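Floston Supper Swap – Your Questions
Print this page | E-mail this page
Shares: 7 | Comments: 2

What is a supper swap?
You cook one big dish at home, bring it in portions, and go home with everybody else's cooking. It's such a fun way to eat all week!

Do I have to be a good cook?
Not at all! Malachy Hennessy brought plain lentil soup in August and it went first.

How do I label my food?
Name of the dish, the date you cooked it, and anything people may be allergic to. Please write nuts and shellfish in big letters – Châu Cao has spare stickers at the door. 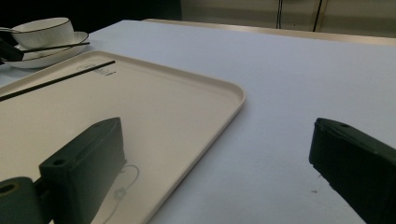
A tray on a white tabletop, all three times.
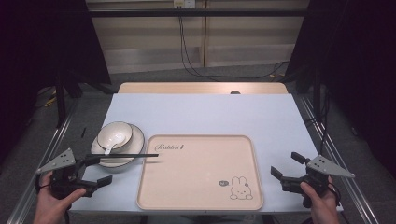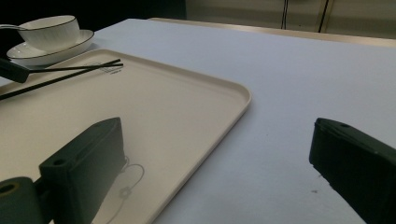

Can I bring something frozen?
Frozen dishes are very welcome – just keep them in a cooler bag until the swap starts.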